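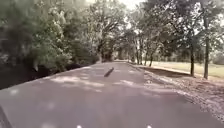 Häufige Fragen zum Radverleih Kusex

Stand: März
Von Setareh Akbari
Kategorie: Service & Hilfe | Radverleih | Mietbedingungen

Wo kann ich ein Rad abholen?
Die Ausgabe ist im Laden in der Bahnhofstraße, Eingang über den Hof. Geöffnet ist von 9 bis 18 Uhr, in der Mittagszeit zwischen 12:30 und 13:30 Uhr bleibt die Ausgabe geschlossen. Rückgaben nehmen wir bis 17:45 Uhr an.

Muss ich reservieren?
Für Tourenräder in den gängigen Größen reicht es meistens, morgens vorbeizukommen. E-Bikes, Kinderanhänger und Lastenräder sollten Sie vorher reservieren, in den Schulferien am besten eine Woche im Voraus. Eine Reservierung halten wir bis 11 Uhr frei - danach geben wir das Rad weiter, wenn jemand danach fragt.

Welche Modelle gibt es?
Wir verleihen das Tourenrad Tomari in 4 Rahmengrößen und das E-Bike Nandimier mit tiefem Einstieg. Dazu kommen Kinderräder ab 20 Zoll und zwei Lastenräder. Rennräder und Mountainbikes haben wir nicht im Verleih.

Was brauche ich für die Abholung?
Einen gültigen Personalausweis oder Reisepass und eine EC- oder Kreditkarte für die Kaution. Bei Gruppen genügt der Ausweis der Person, die den Vertrag unterschreibt. Wer noch nicht volljährig ist, braucht die Unterschrift eines Elternteils. Das Formular dafür liegt im Laden aus.

Wie hoch ist die Kaution?
Für das Nandimier und die Lastenräder werden 275 Euro auf der Karte reserviert. Bei allen anderen Rädern verlangen wir keine Kaution. Der Betrag wird bei der Rückgabe freigegeben, je nach Bank kann es ein paar Werktage dauern, bis das im Konto sichtbar ist.

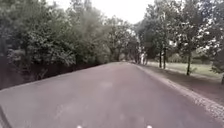
Was mache ich bei einer Panne unterwegs?
Unter dem Sattel hängt eine kleine Tasche mit Flickzeug, Reifenhebern und einer Minipumpe. Kommen Sie damit nicht weiter, rufen Sie die Nummer auf dem Mietvertrag an. Im Stadtgebiet bringen wir ein Ersatzrad. Außerhalb wenden Sie sich an eine Werkstatt in der Nähe und reichen die Rechnung bei uns ein. Reparaturen über 50 Euro bitte vorher telefonisch absprechen.

Sind die Räder versichert?
Gegen Diebstahl schon, sofern das Rad mit dem mitgegebenen Schloss an einem festen Gegenstand angeschlossen war. Die Selbstbeteiligung beträgt beim E-Bike 900 Euro und lässt sich gegen Aufpreis ausschließen. Schäden durch Stürze sind nicht abgedeckt. Ihre private Haftpflicht springt bei gemieteten Sachen manchmal ein, fragen Sie dort vor der Reise nach.

Wie weit komme ich mit einer Akkuladung?
Das hängt von Gewicht, Wind und Unterstützungsstufe ab. Für eine Tagestour im Flachland reicht der Akku in der Regel aus, wenn Sie nicht durchgehend auf der höchsten Stufe fahren. Das Ladegerät geben wir ab zwei Miettagen mit - auf Wunsch auch bei Tagesmiete.

Gibt es Helme und Kindersitze?
Helme kosten nichts extra, solange der Vorrat reicht. Kindersitze montieren wir am Tomari, nicht am Nandimier. Bitte geben Sie bei der Reservierung das Gewicht des Kindes an.

Kann ich das Rad woanders abgeben?
Einwegmieten sind nur bis zur Pension Rezaei am See möglich. Das Rad kommt dort in den Fahrradkeller, den Schlüssel geben Sie an der Rezeption ab.

Kann ich die Miete verlängern?
Rufen Sie dafür bis 16 Uhr am letzten Miettag an. Wenn das Rad nicht schon vergeben ist, verlängern wir zum normalen Tagespreis.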